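Pillent Tapered Fingers, pair, item 2649

We fussed over these for a long while before putting them up for sale, and hand tools are what we kept going back to — knives, hex keys, small screwdrivers, all those awkward shapes!

Black fingers over the patterned bench liner

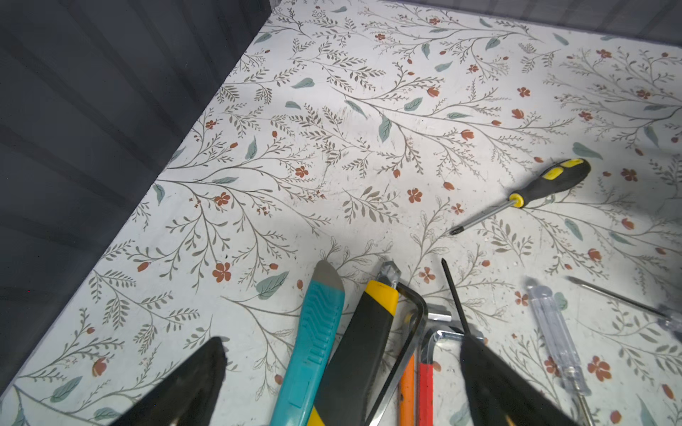
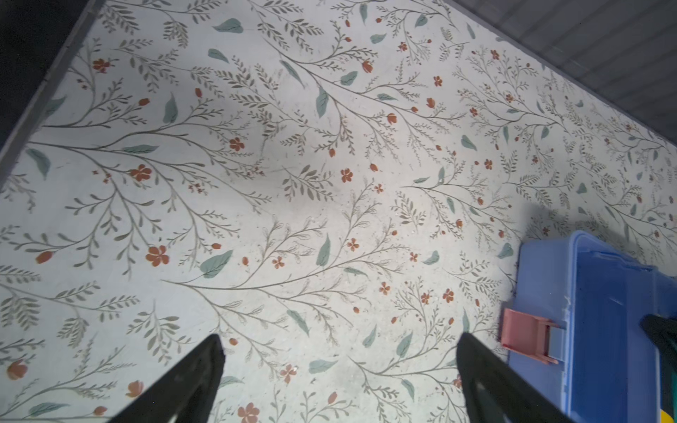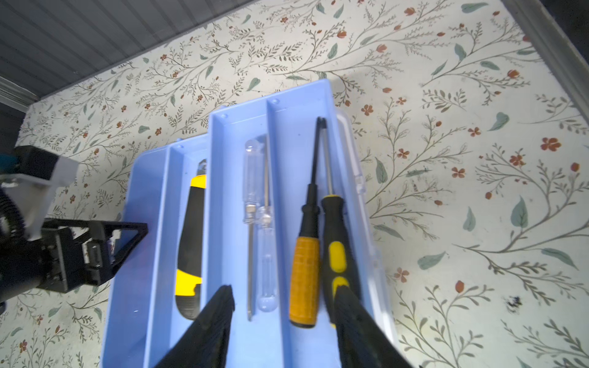
Nassoro Muriithi likes them best on thin handles, while Emmanuel Bakilana still reaches for the wider Merner pads. Try both if you can. Returns are fine for 30 days.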